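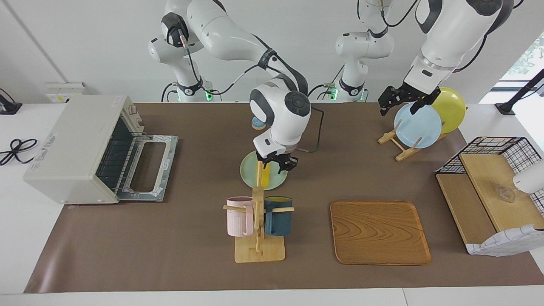

*Two plates up, one still waiting on the mat.*

I'd like to talk you out of drying your plates with a towel. I know how that sounds, and I know there are people reading this who were raised, as I was, by someone who thought a plate left in a rack was a plate you were ashamed of. Stay with me anyway!

My whole case rests on the wooden dish rack, the folding kind with the crossed legs and the slats. The one up top is light pine, with a blue plate standing in it and a yellow one leaning right behind. I own something very close to it. Mine came from a housewares shop called Moges, it cost less than lunch for two, and it has outlived three toasters, a kettle and a marriage (not mine, my upstairs neighbors', but they gave me the kettle).

I came to it late. For years I had the other thing, the big coated-wire basket with the plastic tray underneath, and I was a faithful towel person on top of that. Wash, stack in the basket, dry, put away. The tray grew a sort of pink film no matter what I did. I scrubbed it, I soaked it, I put it out on the balcony one January in the hope that the cold would teach it something. It came back in pinker.

Then I rented a room for a while in Virnthorpe, in a house where the kitchen counter was about as long as my arm, and the rack there was one of these wooden ones. My landlady, Hawi Seyoum, did not own a dish towel. She owned cloths for wiping tables and cloths for bread, and if you picked up a bread cloth and went toward a plate with it she'd take it out of your hand. Plates dried themselves. You stood them up after supper, you went to bed, and in the morning they were dry and you ate off them again. I thought this was laziness for maybe a week. Then I noticed I had started reading in the evenings.

So here's my opinion, and I'll defend it at any dinner table you like: a plate should be stood on its edge the minute it's clean, and after that it should be left alone.

The standing up is the part that matters. A plate laid flat holds its water. It's a dish, that's its job! Put it down on a mat, face up, and you've got a tiny pond, and face down is worse, with a ring of damp sealed in underneath. Stack two of them and they'll still be wet at noon. On edge, the water runs to the lowest point of the rim and drips off, and air gets at both sides. Give each one its own notch and a bit of room. I leave an empty slot between plates when I've got the slots to spare, and I think people who pack a rack solid, every plate kissing the next, would do better with fewer plates.

Which brings me to my second opinion, and this one gets me in more trouble. You have too many plates. I had a set of everything once, all white, all matching, twelve of each size, and I'd use the whole lot before I washed any of it. Sunday nights were grim. Now I keep five dinner plates and no two are the same color. There's a yellow one, a pale green, a couple of blues that don't match each other, and a sort of brick-colored one I got at the flea market in Tirkau and have never quite liked. When they're all dirty, I wash them. That takes as long as a pot of coffee.

And mismatched colors look wonderful in a wooden rack, I'm sorry, they just do. White plates in a rack look like filing. A yellow rim peeking out on both sides of a blue one looks like somebody lives here and had eggs. I'd never have thought of a rack of drying dishes as something you'd leave out when company came, but I leave mine out all the time, and twice now a guest has asked me where I bought the plates. Nobody ever asked where I got the tray with the pink film.

The wood needs a little looking after, and I'd be cheating if I skipped that. Don't leave it sitting in a puddle. I keep a mat under mine and hang it up when it gets soaked. Once in a while I rub the rack down with mineral oil, let it sit overnight, and wipe off the extra. If you see gray spots starting on the feet, scrub with a bit of vinegar, dry it in the sun, and oil it again. Folding it flat every few days helps too, because water likes to sit where the pieces cross.

A friend who loves me very much bought me a Vastard last year, which is a steel contraption in two stories with a cup rail and a swiveling spout that drains into your sink. I gave it a fair try. It was so roomy that I stopped putting anything away at all, and by the second week I had a colander, a cake pan and somebody's thermos living on the upper deck. My little folding thing won't put up with that. When it's full, it's full, and you have to deal with breakfast before you can start on lunch.

I do still keep one towel, for knives and for the cast iron, and I've hung it on the oven door where my grandmother would have wanted it. She'd have had that blue plate dried and back in the cupboard before you finished chewing. I miss her terribly, and I still think she was wrong about this.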